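# Why Does Coffee Smell So Strong?

I'm going to tell you about a smell. You know it already, even if you've never had a sip of the stuff. It comes creeping up the stairs in the morning and it gets into your bedroom before your alarm does!

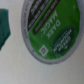
## First, what is a smell?

A smell is made of stuff. Real, tiny bits of stuff, so small that you couldn't see one with the best magnifying glass in your school. Scientists call these bits molecules (say it like this: MOLL-uh-kyools). When you smell toast, little molecules have floated off the toast, drifted through the air and gone right up your nose.

Yes, that's true for stinky socks too. Sorry.

High up inside your nose there's a patch of skin about the size of a postage stamp, and it's packed with special cells that catch the molecules. Different cells are good at catching different shapes. When they catch one, they send a message to your brain, and your brain says "Toast!" or "Socks!" or "Grandma's house!"

## Coffee beans start out boring

I didn't know this until I was grown up. Coffee beans aren't beans at all – they're seeds from inside a small fruit called a coffee cherry. Most cherries have 2 seeds in them, snuggled up flat side to flat side.

When the seeds are cleaned and dried they're a pale green color, and they hardly smell of coffee. My friend Marion Matheson let me sniff a handful once and I thought of hay, or maybe dried peas from the back of the cupboard. If you'd blindfolded me I would never have guessed.

## Then somebody turns up the heat

The big change comes when the beans are roasted, which means they're tumbled around in a very hot drum. They go yellow, then tan, then brown. They even make a popping noise, a bit like popcorn, and roasters call that "first crack."

While all this is going on, the sugars and other bits inside the bean bump into each other and turn into new molecules. Hundreds of new kinds! Some of them smell like caramel, some like nuts, some a little like smoke. Mix them all together and your brain says "Coffee!"

The same sort of thing happens to bread when it turns into toast, and to the outside of a cookie in the oven. So if you like those smells, now you know they're sort of cousins.

## Why is it strongest when the bag is opened?

Smell molecules love to escape. As long as the coffee is sealed up tight, they're stuck inside with nowhere to go. Open it and whoosh, out they come, all at once.

Grinding helps them get away too. A whole bean has an outside and a lot of inside, and the molecules in the middle are trapped. Crush it into powder and suddenly there's much more outside! Hot water gives them another big push, and steam carries them all over the house.

## Try it yourself

You don't need coffee for this one. Ask a grown-up for 2 cinnamon sticks and 2 small cups.

1. Snap one stick into a few pieces and drop them in the first cup.
2. Put the other stick in the second cup, whole.
3. Ask the grown-up to pour warm water over both.
4. Wait 3 minutes, then sniff each cup. Which one is stronger?

My neighbor Benjamín Echeverría tried it with orange peel instead and says his kitchen smelled great until bedtime. If you've got a cold, wait until it's gone, or you won't smell much of anything.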